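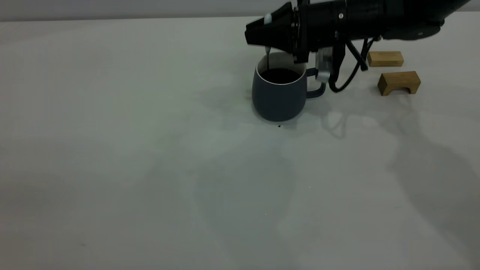
Fig. 1. Ceramic mug, dark liquid, thin metal rod.

Unit 3: Heat loss from small vessels

These notes cover the second half of the unit. They assume the definitions of heat, temperature and specific heat capacity from the first handout. Bring a calculator and the printed tables to the practical.

3.1 The system and its boundary

Before any equation is written, state what is inside the system and what is outside. For a drink in a mug there are two reasonable choices. The first takes the liquid alone as the system, so that the mug wall counts as surroundings. The second takes liquid and mug together. The second is easier when the mug has been standing full for several minutes, as the wall and the liquid are then close to the same temperature. The first is needed for the opening minute or so after pouring, when a cold wall takes heat from the liquid quickly.

Most wrong answers in last year's scripts came from changing the boundary halfway through the working. If you start with liquid and mug together, the heat capacity C on the left-hand side must include both:

C = (m c) liquid + (m c) mug

Coffee and tea without milk may be treated as water. For glazed stoneware use the value printed in Table B, not the one for porcelain.

3.2 Routes by which heat leaves

Evaporation. Molecules leaving the free surface carry away latent heat. In an open mug near boiling point this is the largest single term. It falls steeply as the liquid cools, and a lid removes most of it.

Convection. Air next to the wall and above the surface is warmed, rises and is replaced. In still air the rate depends weakly on the temperature difference, with a power slightly greater than one. In a draught it is close to linear and much larger.

Radiation. The net rate depends on the difference between the fourth powers of the absolute temperatures. For the range met in the practical it can be replaced by a straight line with small error. The colour of a glaze as seen by eye is a poor guide here. Most glazes, light or dark, have a high emissivity in the infrared, and two mugs that differ only in colour should not be expected to cool at different rates.

Conduction. Heat passes through the base into the table, and along anything that joins the liquid to the room, such as a spoon or a probe. A thin rod has a small cross-section and the loss along it is usually neglected. A solid silver spoon is a different matter and should be worked out separately (Problem 4).

3.3 The cooling law

If the total rate of loss is taken as proportional to the difference between the liquid and the room, then

C dT/dt = -h A (T - Tr)

where h is the combined surface coefficient, A the area losing heat and Tr the room temperature. The solution is

T = Tr + (T0 - Tr) exp(-t/k), with k = C/(h A)

The quantity k is called the time constant and has units of seconds. After one time constant the difference has fallen to 37 per cent of its first value. After three it is at 5 per cent.

Note that h is not a property of the mug. It gathers up convection, radiation and evaporation into one number and changes during the run. A fit to the whole curve gives an average h, and the early points will lie off the line. This is expected. Do not delete them. Mark them on the plot and fit the later part separately.

3.4 Worked example

A covered vessel and its contents have a combined heat capacity of 1663 J/K. The liquid is at 62 °C and the room is at 22 °C. The combined loss h A is 0.80 W/K. Find the time for the liquid to reach 42 °C.

Time constant: k = 1663/0.80 = 2079 s.

The starting difference is 40 K and the final difference is 20 K, so the difference is halved.

t = k ln 2 = 2079 x 0.693 = 1441 s, or 24 minutes.

Check the size of the answer. The starting rate of loss is 0.80 x 40 = 32 W, giving a starting fall of 0.019 K per second. At that rate throughout, 20 K would take 1039 s. The real time must be longer, as the rate drops while the liquid cools, and it is.

3.5 Measuring temperature in a small vessel

A sensor reports its own temperature. It agrees with the liquid only when enough of it is immersed and enough time has passed. Three sources of error matter in the practical.

Depth. Unstirred liquid is warmer at the top than at the bottom for much of the run. State the depth of the sensing tip in your table and keep it the same.

Wall contact. A tip that touches the wall reads somewhere between wall and liquid. Keep it clear on all sides.

Lag. The sensor has a time constant of its own. The Matsuda probes in the laboratory settle faster than the older Leno glass thermometers, and readings from the two must not be mixed in one series.

Stir gently before each reading, with the same number of turns every time. Vigorous stirring raises the loss from the surface and will show as a kink in the curve.

3.6 Practical

The work is done in pairs in the Kevport laboratory. Take a reading every 30 seconds for the first ten minutes and every two minutes after that. Record the room temperature at the start and at the end. Repeat the run with a card lid, using the same mass of water.

Plot ln(T - Tr) against t for both runs on the same axes. Find k from the gradient of the straight part. Estimate the share of the loss due to evaporation by comparing the two values of h A at the same liquid temperature.

Reports are due before the March break. Plots drawn without units on the axes will be returned unmarked.

3.7 Problems

1. Show that the gradient of ln(T - Tr) against t is -1/k.

2. Milk from the fridge may be added at once or after ten minutes. Which gives the warmer drink at the ten-minute mark? State your assumptions about h.

3. Repeat the worked example with h A doubled.

4. Estimate the heat lost in one minute along a solid silver spoon standing in water at 80 °C. Use the dimensions in Table D and treat the handle as a fin.

Further reading: Drirbridge Notes on Thermal Physics, chapters on surface loss and fins. The section on forced flow may be left out.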